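Capítulo 6
Superficies lisas: preparar, limpiar y cuidar el plano de trabajo

¡Llegamos por fin a uno de los temas más agradecidos del curso! Una superficie blanca y lisa parece lo más sencillo del taller, y sin embargo reúne casi todo lo que hemos estudiado hasta ahora: la luz, el color, el orden y la manera en que colocamos las cosas antes de empezar.

Quien haya trabajado sobre un tablero oscuro y pase después a uno claro notará enseguida la diferencia (los bordes de cada pieza se leen mejor, y una mota de polvo salta a la vista). En el aula de Estwood dedicamos a este cambio los primeros 15 minutos de cada sesión, con la mesa despejada y un paño de algodón a mano.

El capítulo tiene dos partes. En la primera observaremos cómo se reparte la luz sobre un plano blanco, que casi nunca es igual de blanco en todos sus puntos: hay zonas más claras, otras que se apagan poco a poco y, a menudo, un ligero tono azulado. En la segunda pasaremos a la limpieza y al mantenimiento, con las fichas del cuaderno Prultau.

Tened a mano lápiz y papel. ¡Vais a mirar mucho! 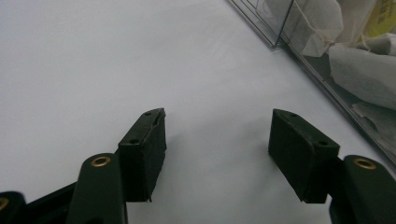 ¿Con qué conviene limpiar a diario una superficie blanca y lisa?
Con un paño suave apenas humedecido en agua y una gota de jabón neutro, y después otro paño seco para no dejar cercos.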